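Home About Archive Old Posts Contact

Bruston had its robotics open day in August, and I went, mostly on the promise of air conditioning and a free pen. There was no pen. There was a long wall of screens running simulations, and a very patient woman in a Flundatley T-shirt whose job was to stop people like me from poking them.
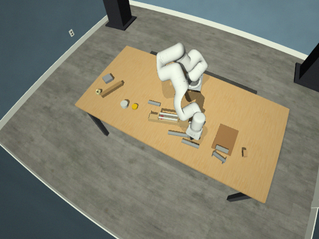 I had come to see whether a robot could do anything I do badly, and sorting junk on a table seemed a fair test. My own workbench has looked like this for years. Theirs had gray bars lying at every angle, a yellow disk, and a wooden tray holding two white rods with red tips, with a white arm folded up over the lot like a heron over a pond. The arm is called Dona. The software behind it is called Asante, and it practices on the screen so the real hardware doesn't have to suffer.

The demo runs on a loop, 50 tries at a time, and the crowd picks sides. A small boy next to me was rooting loudly for the table. 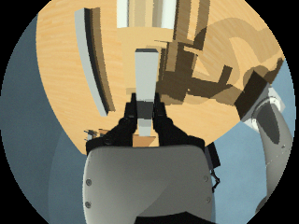 I asked how many practice runs it takes before they trust the thing with real parts. Over 1,000, she said, and they were at 790. I have been assembling shelves since college and nobody has ever asked for my number.

I stayed until 5, when they turned off the screens and, a minute later, the air conditioning.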